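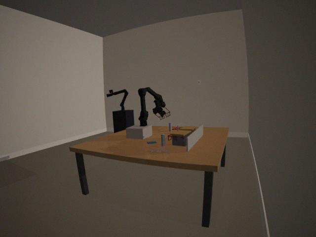 Figure 4. Bench layout in the simulator, two arms, right gripper open over the table.

Section 4: Rehearsing a job before it goes to the packing bench

24th August
By Iresha Weerasinghe, Stikeck Process Support

This section is for bench operators and shift leads at the Abeysekara site. It covers loading a job in Nindero, checking the layout, and signing it over to the floor. Read Section 3 first if you have not yet been given a login.

Since July, no new job runs on the bench until an operator has rehearsed it on screen. Before then the integrator wrote the program and operators saw it for the first time at start-up. Operators now approve the layout, and an operator's refusal stands until the layout is changed.

4.1 Load the job

1. Log in with your own name. Shared logins were removed.
2. Open Jobs and pick the job number from the work order. The Solosport refill job, used for training, is 109.
3. Wait for the table, the arms and the parts to load. If one of the arms is missing, close the job and load it again.
4. Press Home. Both arms go to their saved start positions.

Note: Parts are drawn as plain boxes, cylinders, boards and panels. They do not carry labels or artwork. Go by position.

4.2 Check the layout

5. Turn the view until you can see the table from the side you will be standing on during the shift.
6. Find the red markings. In job 109 there is a red outline by the dark gray box and a red X near the left end of the yellowish board. Outlines and X marks are reference marks only and have no counterpart on the real bench.
7. Look behind anything tall. The white upright panel partly hides the dark box and the board from the front, so turn the view again and check them from the back.
8. Find the clear plate. It is nearly invisible against the tabletop and is easiest to pick out by its edges. Select it in the parts list if you are unsure.
9. Compare part positions with the printed setup sheet. Write any difference on the sheet, in pen.

Caution: Do not move a part on screen to make it match the sheet. Report the difference to the shift lead. A moved part changes the job for every shift.

4.3 Run the rehearsal

10. Set speed to 15 percent and press Run.
11. Watch one arm at a time. Run the job again for the other arm.
12. Press Hold if a gripper passes over a place where you would normally reach in. Record the step number shown in the corner.
13. When both arms have been watched, choose Accept or Refuse. Refuse needs a reason. "Can't reach the tray" is enough.

Caution: A clean rehearsal does not replace the guard check. Complete the guard check in Section 2 before any powered run on the floor.

4.4 What changes on your shift

Rehearsal time is paid bench time. Book it under code 43, and do not do it during breaks.

Hand loading stays with operators. Lifting full cartons from the bench moves to the arms once a job is accepted. Anyone whose station changes as a result gets training hours before the change, arranged by Anjana Munasinghe.

Refused jobs go to Mārtiņš Sakalauskas, who answers the operator directly. If you have had no answer by the end of your next shift, tell Selvaraj Weerakoon.

Continue to Section 5, First powered run.

2 comments | 6 shares

Questions about this guide: Stikeck Process Support, ext. 947
© Stikeck. For internal use.
Back to top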